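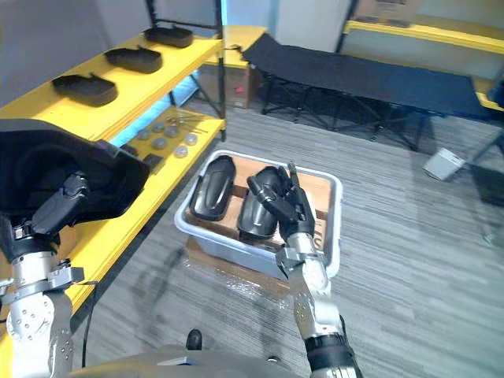 Bins, boxes and the garage shelf: which storage tips are worth the bother

Posted 2022-02-14 by Catherine Urquhart

Every winter I get the same question in my inbox: how many bins do I need? Usually fewer than you're about to buy. The storage aisle is set up so that you walk in annoyed at your garage and walk out with a stack of lids, and then the mess is the same size as before, only now it's in something.

I've been trying out other people's storage tips in my own garage, mudroom and basement for long enough to have grown grumpy about most of them. A few are good. I'll go through the ones I get asked about, in no special order.

"Measure first"

Fine, but measure what? Most people measure the shelf. The number that matters is the clearance between the shelf and whatever is over it, and after that the width at the narrowest spot, which on a metal unit is between the uprights and never the width printed on the carton. I bought four Widby bins for a shelf that was listed as wide enough and had to turn all four sideways, so now they stick out into the spot where I open the car door.

Measure the bin at the rim too. Nearly all plastic bins flare toward the top, and the size on the label may be taken at the rim, at the base or with the lid on. Bring a tape to the store. You'll look like a crank. I do.

Clear bins or solid ones

The standard advice is clear, so you can see what you have. That works for a season. After that the plastic scuffs, dust settles on it, and what you see is a grayish lump that could be extension cords or Christmas. Clear plastic also tends to be the brittle kind, and an unheated garage in January is hard on it. I've had two crack at the corner when I set them down on concrete, neither one very full.

Solid bins in white or gray cost less where I shop and take more of a beating. You do need labels. If you know you won't label, buy clear and put up with the lump.

Labels

Chalkboard labels rub off. Those little clip-on tags get knocked off by the bin next door. A label maker gives you something tidy that you can't read from the far side of a parked car. What has lasted in my garage is painter's tape and a fat marker, written in letters as tall as the tape, on the short end of the bin and on one long side. When the contents change you peel it and write another.

Don't label by category if the category is "misc." or "household." Write the three or four things you would go hunting for. One of mine says BIKE PUMP, BALL NEEDLES, OLD CLEATS, and I have never once opened it by mistake.

The numbered bin system

You've seen this one. Every bin gets a number, the numbers go in a spreadsheet or an app, and you search "tent" and it says bin 15. I gave it a fair trial over one whole spring. I logged 428 things in an afternoon and a half and felt wonderful about it, and by the end of March the list was wrong, on account of my family taking things out of bins without filing paperwork. If you live alone and like spreadsheets, go ahead. For a household with kids in it I'd leave it be.

Vacuum bags

They shrink a comforter, no argument. They also let go slowly, and a shelf that was packed tight in the fall can be bulging by spring. I wouldn't put down or wool in one for longer than a few months, or leather at all. Cheap acrylic blankets can stay in there until the sun burns out.

Lining the bottom of a bin

Here I have to give some credit to a tip I made fun of for years. A piece of cardboard cut to fit the bottom of a bin, and up the sides if you have enough, does help with anything that comes in with grit on it. The grit stays on the cardboard. When it gets bad you lift the cardboard out, fold it in half with the dirt inside and throw it away, and you haven't had to hose a bin in the driveway in February.

It has to be dry cardboard and it has to go onto dry plastic. If boots are going in straight from the snow, cardboard turns to oatmeal and then it smells. For those weeks I use an old towel, or nothing. I've seen people recommend felt, cork and a cut-up yoga mat. The mat was all right. The cork was a waste of good cork.

To cut the liner, stand the bin on the cardboard, trace the base, and cut just inside the line. For side pieces, make each one an inch shorter than the bin is deep so the lid still seats.
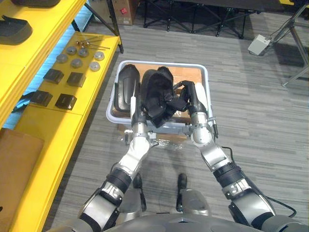 Boots get more bad advice than anything else in the house. Newspaper stuffed in the toe is good advice for one night, while they're drying. Left in all summer it holds whatever damp was there, and you pull it out in the fall in one gray plug. Swap it once in the first evening and take it out the next day.

Don't bother with the plastic shapers that are sold for tall boots unless the shaft is soft enough to flop and crease. A rolled magazine does the same job. I paid for a set of Tirdale ones and they were a little too long for every boot I own, so they popped out and lay around the closet floor.

Insoles should come out before storage, and I'll stand by that one. Pull them, let them air overnight, and lay them flat. If you leave them in, the damp sits underneath where you can't feel it. Write L and R on the bottom while you're at it, plus whose they are, if you've got more than one person in the house with the same size feet. Thin ones curl if you stand them on edge against something warm, like a furnace wall. I found that out with a pair that wasn't cheap.

Baking soda in a boot works about as well as an open window does, in my opinion. The window is less mess. Scented balls make the closet smell like boots and lemon.

Boot trays

Buy the one with the highest lip and ignore everything else about it. The pebbles-in-a-tray idea photographs nicely, and by the second week you're rinsing mud off a bucket of rocks. I tried it, my sister tried it, and we both now have pebbles in the flower bed.

Carpet and bins

If your bins live on carpet, as they do in a lot of finished basements, lift them now and then. A heavy bin left in one place presses a rectangle into the pile, and anything that leaked or sweated will be sitting under there. Ice cubes are supposed to raise the dents. Set one on the dent, let it melt, rub with a spoon. It worked on a low synthetic carpet in the den and did nothing whatever on the wool stairs. Try it somewhere hidden first.

Those sliding discs for furniture are a good buy under a heavy bin if you have to drag it out often. Felt ones for hard floors, plastic ones for carpet. The package doesn't always make that clear, and the felt kind on carpet is like dragging a dog to the bath.

Shelving, and the number on the box

A Wastano unit I looked at last year said 1,000 pounds on the front of the carton. On the side, in smaller type, it explained that this was the total for all the shelves, evenly spread, on a level floor. Garage floors are rarely level – most are poured with a slope toward the door, on purpose. So treat the big number as a mood. Divide it by the number of shelves, take a good bit off, and put your heaviest bins on the bottom.

Anchor it to a stud. I'm sceptical about plenty, but I've never met a good argument against that one. The strap that comes in the box is usually long enough and the screw that comes with it usually isn't.

Wire shelves need a sheet of something on them or small things tip. Hardboard cut at the lumber yard costs little and lasts. The roll-out plastic liner slides off the front every time you pull a bin toward you.

When to throw the bin out

A cracked lid is fine for things that don't mind dust. A cracked base isn't worth fixing. I've tried duct tape, epoxy and a plastic welding kit from Carnegie, and the welding kit did hold, but it took me most of a morning and stank up the garage for a bin I could have replaced with lunch money. If the bin has gone chalky and white at the corners it's on the way out too, and you don't want to be carrying paint cans in it when it goes.

From the mail

A reader asked about storing batteries in with flashlights. I take them out. Leaking batteries have ruined two good flashlights here, and I tape them to the outside of the barrel so they're together.

Another wanted to know if cedar blocks do anything. For smell, yes, for a while. For moths I wouldn't count on them – wash the wool before you put it away and close the bin tight.

And to the reader who sent me a picture of 94 matching shoeboxes in the spare room: they look very nice, and I would like to hear how it's going next winter.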